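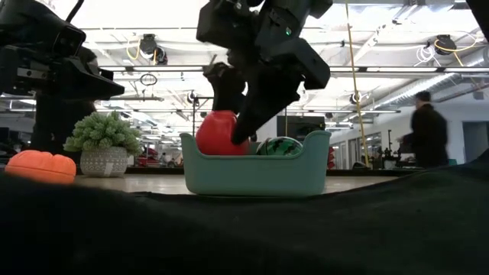 Robotics and Automation Laboratory – Department of Mechanical Engineering

Open afternoon brings 300 visitors to the Makelley Building

The Robotics and Automation Laboratory welcomed 300 visitors to its annual open afternoon in April. The laboratory, on the ground floor of the Makelley Building, opened its doors at 1 p.m. and received guests until early evening. Attendance was up from 460 over the previous two years combined, and included students from Drakincombe High School, local employers, and families of current undergraduates.

The main demonstration concerned the handling of small, everyday objects by robot arms. Visitors gathered at the tabletop stations to watch black grippers work with toy fruit and vegetables, balls and a shallow teal container. The task is simple to state: an item is to be picked up, placed in the container or taken out of it, and left undamaged. Round and glossy objects are among the more demanding, as a gripper with two fingers has little surface to hold. Research staff explained how the position of the fingers is chosen before contact is made, and how the arm is guided when two objects lie close together.

The demonstration forms part of the Kulterar project, a three-year program on shared handling tasks for paired arms. Work under the project began last fall. Its first phase deals with sorting and clearing a table, and a second phase will take up the folding of cloth and other soft materials. Project staff have prepared a set of 61 household and toy items for use in trials, and a list of these items is available from the laboratory office on request.

Guests were invited to put questions to the research team throughout the afternoon. Many of these dealt with speed. The arms were run well below their top rate during public hours, in keeping with the laboratory's safety rules, and visitors were asked to remain behind the floor markings while any station was in operation. Other questions dealt with training, and in particular with how many attempts are needed before an arm can carry out a new task without help. Staff replied that the number varies widely with the object and with the layout of the table. 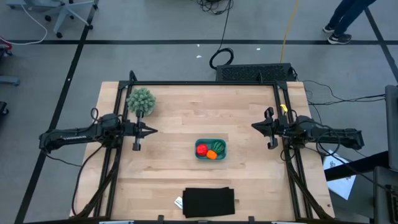 A two-arm station at the open afternoon, with toy produce in the tray. Makelley Building, ground floor.

A short talk was given at 3 p.m. in the Pillai Lecture Room, directly above the laboratory. It covered the design of the workstations, the use of cameras to record each attempt, and the part played by graduate students in preparing and checking the recordings. Nearly 51 guests attended, and the talk was followed by a discussion of courses and admission requirements. Printed copies of the course guide were handed out at the door and may also be collected from the department office during the summer term.

The department wishes to thank the graduate students who staffed the stations and guided groups between them. Thanks are also due to the building services office for its help with access and parking, which allowed the school groups to arrive at the east entrance.

Teachers who wish to arrange a separate visit for a class may apply through the department office. Visits are offered from September to May and last 90 minutes, including a safety briefing. Groups should be accompanied by at least two adults. Requests for the fall should be received by the end of July – places are limited and are assigned in the order in which requests arrive.

The next open afternoon is planned for the spring. Details will be posted on the department's events page.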